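Section 9. Kitchen chores: what the arm can do and how to set them up

This section covers the kitchen chore set for the Jirkamix bench arm. It assumes you have finished Sections 1 through 8 and that the arm has been bolted down, powered and homed. If the arm has been moved since it was last homed, go back to Section 4 first.

9.1 Before you start

People who buy the kitchen set often ask whether the arm can cook dinner. It cannot. What it can do is a set of short jobs that come up in any kitchen: pick up a thing, put it on or in another thing, turn it, push it, hand it over. Some of these work well enough to leave running for an afternoon. Others work most of the time and need someone nearby. A few are in the software menu because customers wanted to try them, and you should treat those as experiments.

Each chore in the menu carries a grade.

Grade A: Runs without help on a table laid out as described in 9.3.
Grade B: Runs with a person in the room. Expect to reset the table now and then.
Grade C: Trial only. Keep a hand near the stop button.

The grades were set at the Pirnthorpe test bench by Murray MacDonald and were last revised on March 20, 2018. They apply to the standard gripper. If you have fitted the Devberg soft fingers, drop every chore one grade until you have run your own tests.

9.2 Chore list

Place item on plate – Grade A
Place item in pan – Grade A
Move bottle, lying down – Grade A
Stand bottle upright – Grade B
Pick up slotted or flat utensil – Grade B
Open oven door – Grade B
Place item in oven, close door – Grade C
Turn oven knob – Grade C
Squeeze bottle – Grade C
Wipe table – Grade C

CAUTION: Oven chores are for a cold, unplugged oven only. The arm has no way of sensing heat, and the cable covers are not rated for it.

CAUTION: The kitchen set is not approved for contact with food that will be eaten. Use toy food or sealed packages.

9.3 Laying out the table

1. Clear the table and wipe it down. Crumbs and water spots confuse the object finder more than you might expect.

2. Put the plate and the pan down first. They are the largest targets and everything else is arranged to suit them. Leave a hand's width between each one and its neighbor.

3. Set the oven to one side of the arm with its door free to swing through its full travel. Push on the door by hand. If the oven slides, fix it to the table with the clamp strips.

4. Add the small items. Spread them out. Two pieces of food that touch are often read as a single object, and the gripper will close on the gap between them.

5. Lay bottles on their sides unless you are running the upright chore. A tray under the bottle is fine as long as the tray lies flat.

6. Check the cables. They should hang with enough slack for the wrist to turn fully in both directions, and they should not be able to hook a utensil handle.

7. Select Table > Learn Layout and stand back. The status line will read READY when the scan is finished. If it reads code 522, see 9.5.

NOTE: Plates and trays close in color to the tabletop may be missed in the scan. Pick a stronger color, or mark the item by hand in the layout view.

9.4 Running a chore

1. Choose the chore from the menu, then tap the item and the target in the layout view.

2. Set the speed. The default is 2. We don't recommend going higher with bottles, which roll.

3. Press Preview. The planned path is drawn over the layout view. Look for places where the forearm passes low over something tall. The planner takes good care of the gripper and is less careful with the elbow.

4. Press Run. Keep hands, sleeves and hair away from the table until the arm has returned to rest.

5. When the chore ends, answer the prompt with Done, Partly or Failed. These answers go in the log and are worth the extra second. Customers who skip them tend to call us later with no record of what went wrong.

To run a chore on repeat, press and hold Run and enter a count. The highest count is 99. Only Grade A chores accept one. 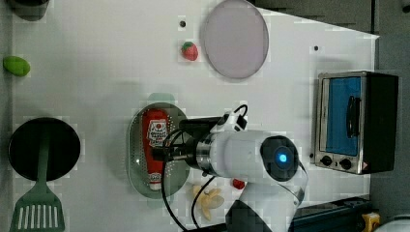
Long utensils need a little more thought. A spatula has a thin, flat end and a narrow handle, and the gripper has to take it by the handle close to the balance point or it will swing as it lifts. The software guesses the balance point from the outline, and slots in the head throw that guess off. To correct it, drag the grip marker an inch or so toward the head and save the new position with the item. You only need to do this once per utensil.

The same goes for soft or odd-shaped toy food. Anything with thin parts that stick out should be gripped across the thickest part. Round fruit is easy. Fruit with a stalk or peel is Grade B whatever the target.

9.5 If something goes wrong

The arm stops partway and the status line reads BLOCKED. Press Stop, switch to hand-guide mode and move the arm clear. Remove whatever it touched before you press Resume.

Code 522 after a scan. The object finder saw something it could not separate from the table. Spread the items out, close any blinds that are letting in direct sun, and scan again.

The gripper closes on nothing. The item moved after the scan. Run Learn Layout again.

The oven door opens partway and drops shut. Known problem with heavy doors. A fix is planned for the August update. Until then, run only the placing chores and open the door yourself.

The gripper drops a bottle. Check the finger pads for grease. Clean them with dish soap and warm water and let them dry. Worn pads can be ordered from Mensah under the kitchen set parts list in Section 12.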